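## 3. Materials and wear schedule

Draft of September 26, 2002. Numbers in 3.2 still to be checked against Ishbel's notebook.

Shirts came from one supplier, Carberg, same cut throughout, cotton jersey. We bought them in a single order because earlier work (see Section 2) mixed batches and then could not tell dye loss from batch difference. 52 shirts in all. Each got a number in laundry pen on the inside hem and was not washed before the baseline reading. That last point matters more than it sounds. New jersey carries finish from the mill, and the finish comes off in the first wash along with a little loose dye, so a baseline taken after washing hides the biggest single drop.

Wearers were told to wear the shirt next to the skin for one full day, then return it in the bag. No perfume, no bleach, no stain stick. Three shirts came back with stains and were kept in; five were never returned and are left out of every table.

### 3.1 Washing

Two detergents. Grullico powder and Kerr liquid, both bought off the shelf in April and used up before the end of the trial. Dose by weight, not by the scoop. Warm wash, cold rinse, normal spin. Half of each group was line dried indoors and the other half went in the tumble dryer on medium until the sensor cut out. We did not control for humidity in the drying room and should have. Matheson's log shows the window was open on some days and shut on others, with no pattern we can find.

Loads were kept small and all one color. We did try one mixed load early on and the results were bad enough that it was dropped from the schedule, the pale shirts picked up a gray cast that never came out.

### 3.2 Reading the color

Color was read with the garment flat and unpressed. Pressing was considered and rejected: heat shifts some blues for an hour or more, and an ironed surface shines. A flat shirt with a few creases reads lower than a smooth one, so readings were taken between creases, on the front body, well away from the seams (Figure 3).

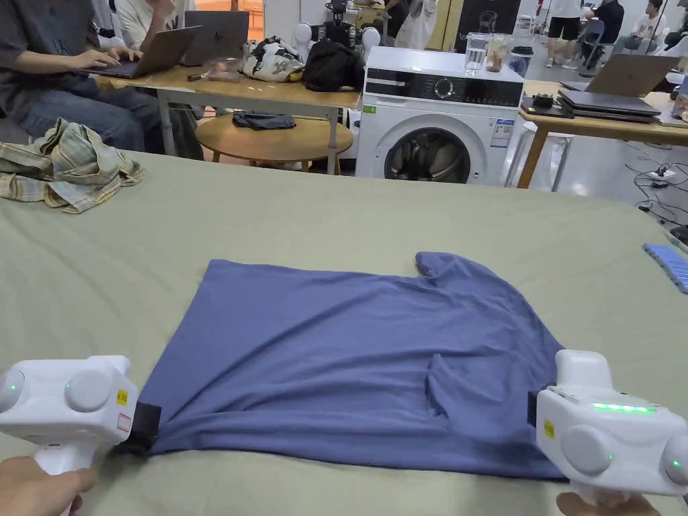 **Figure 3.** Blue T-shirt laid flat on a pale green tabletop, unpressed, light creasing across the body.

### 3.3 Repeat readings and error

Each shirt was read three times per visit and the middle value kept. Where the spread was wide the shirt was lifted, laid down again and reread. This happened mostly with the tumble dried group, which had more pilling and so a rougher surface. Pilling scatters light and can look like fading on the meter when the dye is still there. We come back to this in Section 5, it is the main weak spot in the study.

Urquhart did all readings up to wash 29. Matheson took over after that. We overlapped them on one visit only and the two sets agreed well, but a single overlap is thin evidence and a reviewer will proably say so. Fair enough.

Lamp was changed once, same model (Bramlow), after wash 29 and before the next reading. So the change of reader and the change of lamp fall together. Can't be pulled apart now. The white tile was read before and after the swap and the shift was small; raw tile values go in the appendix.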